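로봇 연구 이야기방 > 조작/파지 > 결과 공유 및 토론
글쓴이: wanpen_s (완펜 생통) | 2019년 11월
인쇄하기 | 이메일로 보내기

제목: 상자 자세 추정, 뚜껑의 손가락 홈을 기준점으로 썼더니 파지 성공이 꽤 늘었습니다 (긴 글)

안녕하세요, 오랜만에 글 남깁니다. 지난번에 광택 있는 종이 상자 때문에 깊이 값이 엉망이라고 하소연했을 때 다들 친절하게 답해 주셔서 정말 큰 힘이 됐어요. 그때 이야기한 Altero 방식을 책상 환경에서 끝까지 돌려 보았고, 결과가 나왔으니 빚 갚는 마음으로 정리해 봅니다.
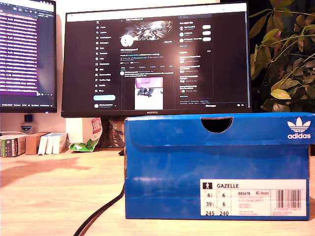
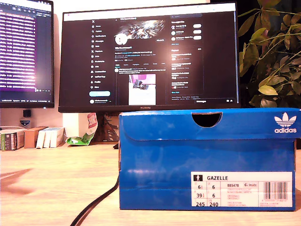
책상 위의 파란 아디다스 신발 상자와 그 뒤의 모니터. 두 장 모두 뚜껑 앞쪽에 반원형 홈이 보입니다.

방법부터 적을게요. 예전에는 상자의 모서리를 찾아서 직육면체를 맞추는 식이었는데, 이 파란 상자처럼 표면이 번들거리면 조명이 비친 자리가 모서리인 양 잡히는 일이 많았습니다. 게다가 뒤에 있는 모니터 베젤도 곧은 선이고 화면 안에도 곧은 선이 잔뜩 있으니, 직선을 믿는 알고리즘에게는 참 괴로운 책상이지요. 그래서 직선 대신 상자 앞면의 특징적인 곳 몇 군데를 기준점으로 학습시켰습니다. 뚜껑 가운데의 반원 홈, 뚜껑 오른쪽 위의 흰 로고, 앞면 오른쪽 아래의 흰 라벨입니다. 기준점이 잡히면 상자 치수를 알고 있으니 자세는 바로 풀립니다.

홈은 생각보다 고마운 존재였어요. 안쪽이 어둡게 보여서 파란 면과 대비가 뚜렷하고, 빛이 조금 달라져도 형태가 잘 버텨 줍니다. 반대로 라벨은 작은 글자가 많아서 가까이 가면 좋은데, 멀어지면 그냥 흰 사각형이 되어 버려서 좌우로 조금씩 흔들리더군요.

결과는 이렇습니다. 비교 대상은 기존 Skultetti 파이프라인이고, 카메라와 파지 계획기는 양쪽이 똑같습니다.

Skultetti (모서리 기반): 200회 시도, 83회 성공
Altero (기준점 기반): 200회 시도, 144회 성공

성공은 상자를 들어 올려 정해진 자리에 내려놓을 때까지 떨어뜨리지 않은 경우로 했습니다. 뚜껑만 딸려 올라온 것은 전부 실패로 쳤어요. 사실 Altero 쪽 실패의 대부분이 이 뚜껑 문제라서 조금 속이 쓰립니다. 자세는 잘 맞혔는데 잡는 높이가 뚜껑 띠에 걸린 거라서요.

궁금한 점이나 이상한 점 있으면 편하게 말씀해 주세요. 혼자 오래 들여다보면 자기 결과가 다 예뻐 보이잖아요.

답글 | rocio.sotomayor (로시오 소토마요르)
정성스러운 글 잘 읽었습니다! 저는 책상을 치우지 않고 시험하셨다는 점이 제일 반가웠어요. 화분 잎이 상자 바로 위까지 내려와 있고, 모니터는 켜져 있고, 앞쪽으로는 검은 케이블까지 지나가니 실제로 사람이 일하는 책상 같아서 좋습니다. 저희 쪽은 늘 무지 배경에서만 재다가 현장에 나가면 숫자가 뚝 떨어져서 고생하거든요.

질문 하나만 드릴게요. 기준점이 가려졌을 때는 어떻게 하셨나요? 홈이 안 보이면 로고와 라벨만으로도 풀리는지 궁금합니다.

답글 | wanpen_s
로시오 님 반갑습니다. 점 하나하나가 아니라 윤곽을 따라 여러 점을 뽑기 때문에 로고와 라벨만으로도 풀리기는 합니다. 다만 둘 다 상자의 오른쪽에 몰려 있어서 왼쪽 끝의 오차가 커져요. 지렛대 끝이 흔들리는 것과 같다고 보시면 됩니다. 홈이 가운데에 있다는 게 그래서 더 고마웠고요.

답글 | haris_b (하리스 발로치)
수고 많으셨습니다. 저는 조금 삐딱하게 보겠습니다, 미워하지 마세요.

비교가 공정한지 잘 모르겠어요. Altero는 이 상자의 로고와 라벨 위치를 배웠고 Skultetti는 상자라는 것만 압니다. 그러면 83과 144의 차이는 방법의 차이라기보다 사전 지식의 차이 아닐까요? 같은 회사 상자라도 라벨 위치가 다르거나 로고 크기가 다르면 바로 무너질 것 같은데, 글 제목만 보면 상자 자세 추정이 전반적으로 좋아졌다는 뜻으로 읽힙니다. 한 가지 상자로 200번을 한 것과 여러 상자로 나눠서 한 것은 전혀 다른 이야기입니다.

시험 순서도 알고 싶습니다. 한쪽을 다 끝내고 다른 쪽을 했다면 조명이 바뀌었을 수도 있어요. 사진을 보면 나무 상판에 주황빛이 꽤 도는데, 이런 빛이면 시간대 영향을 무시하기 어렵습니다.

답글 | geetha_sundaram
하리스 님 말씀에 절반만 동의해요. 물류 쪽 일을 해 보면 다룰 물건의 목록이 정해져 있는 경우가 정말 많습니다. 제가 Dasteck 프로젝트에 있을 때도 상자 종류는 다 등록되어 있었고, 새 상자가 들어오면 사진 찍어서 추가하는 절차가 따로 있었어요. 그런 곳에서는 사전 지식을 쓰는 게 반칙이라기보다 당연한 일이고, 안 쓰면 오히려 혼납니다 ^^

그래도 제목은 조금 좁히는 편이 저도 좋겠어요. "등록된 상자의 자세 추정" 정도면 아무도 오해하지 않을 것 같습니다. 시험 순서 이야기는 저도 궁금하고요.

답글 | wanpen_s
두 분 말씀 모두 감사합니다. 순서는 솔직히 말씀드려야겠네요. 섞지 않았습니다. Skultetti를 먼저 다 돌리고 그다음에 Altero를 돌렸어요. 설정을 바꿔 끼우는 게 번거로워서 그랬는데, 하리스 님 글을 읽고 나니 얼굴이 화끈거립니다. 번갈아 돌리는 스크립트를 만들어서 다시 재 보겠습니다.

사전 지식 문제는 게타 님 말씀처럼 용도를 분명히 적는 쪽으로 갈게요. 다만 Skultetti에도 상자 치수는 똑같이 넣어 줬다는 점은 알아주시면 좋겠습니다. 치수까지 뺀 비교는 아니었어요.

답글 | leire_cordero
늦은 밤에 재미있게 읽고 있습니다. 저는 뚜껑 이야기를 조금 보태고 싶어요.

자세 추정의 성능을 보려는 글인데 성공 기준이 파지 전체라서 두 가지가 섞여 있습니다. 뚜껑만 들린 경우는 추정이 맞았다면 따로 세어 주시면 어떨까요? 자세 오차만 따로 표로 내고, 파지 성공은 그 옆에 두는 거지요. 지금 숫자로는 Altero가 자세를 얼마나 잘 맞히는지 오히려 손해 보고 계신 것 같아요.

그리고 잡는 높이는, 뚜껑이 몸통보다 살짝 튀어나와 있고 띠처럼 위쪽을 덮고 있으니까 홈의 아래 끝보다 확실히 밑으로 내려가도록 제한을 걸면 꽤 줄어들 거예요. 이미 홈을 찾고 계시니 추가 비용도 거의 없고요. 저도 비슷한 상자로 한참 헤매다가 그렇게 해결했습니다. 종이가 얇은 상자는 옆면이 눌리니까 힘 제한도 같이 보시고요.

답글 | haris_b
레이레 님 제안 좋네요. 표를 나누는 것에는 저도 찬성입니다. 하지만 저는 여전히 등록된 상자라는 전제가 마음에 걸려요. 등록된 상자라면 라벨의 바코드나 품번을 읽고 템플릿을 맞추는 오래된 방법도 비교에 들어가야 합니다. 그쪽이 더 강한 상대일 수도 있어요. 모서리 방식만 이긴 것으로는 설득이 덜 됩니다.

답글 | geetha_sundaram
바코드는 로봇이 서 있는 거리에서 잘 안 읽힙니다. 저희도 해 봤는데 결국 가까이 가서 다시 찍게 되고, 그만큼 시간이 들어요. 템플릿 맞추기는 저도 넣어 보면 좋겠다고 생각합니다. 다만 광택 면에서는 반사 때문에 애먹을 거라는 쪽에 커피 한 잔 걸겠습니다.

답글 | haris_b
그 커피 받겠습니다. 템플릿도 가장자리 기울기로 맞추면 반사에 그렇게 약하지 않아요. 제 코드 보내 드릴 테니 완펜 님이 판정해 주세요.

답글 | wanpen_s
심판까지 맡게 될 줄은 몰랐네요 ㅎㅎ 코드 보내 주시면 꼭 넣겠습니다. 정리하면 시도 순서는 번갈아 하고, 자세 오차와 파지 성공은 표를 나누고, 템플릿 방식을 비교에 추가하고, 잡는 높이는 홈 아래로 제한해 보겠습니다. 제한을 건 결과는 기존 결과와 섞지 않고 따로 올릴게요. 로시오 님이 물어보신 가림 실험도 그때 같이 하려고 합니다.

12월 안에는 새 글로 올리는 게 목표입니다. 원자료가 필요하신 분은 쪽지 주세요. 로그 형식이 좀 지저분한데 읽는 법을 적어서 같이 보내 드리겠습니다.

답글 | rocio.sotomayor
쪽지 보냈습니다! 가림 실험은 손으로 가리는 것보다 판지 조각을 세워 두는 편이 반복하기 쉬워요. 저희가 쓰던 받침대 도면이 있으니 그것도 답장에 붙여 드릴게요.

인쇄하기 | 이메일로 보내기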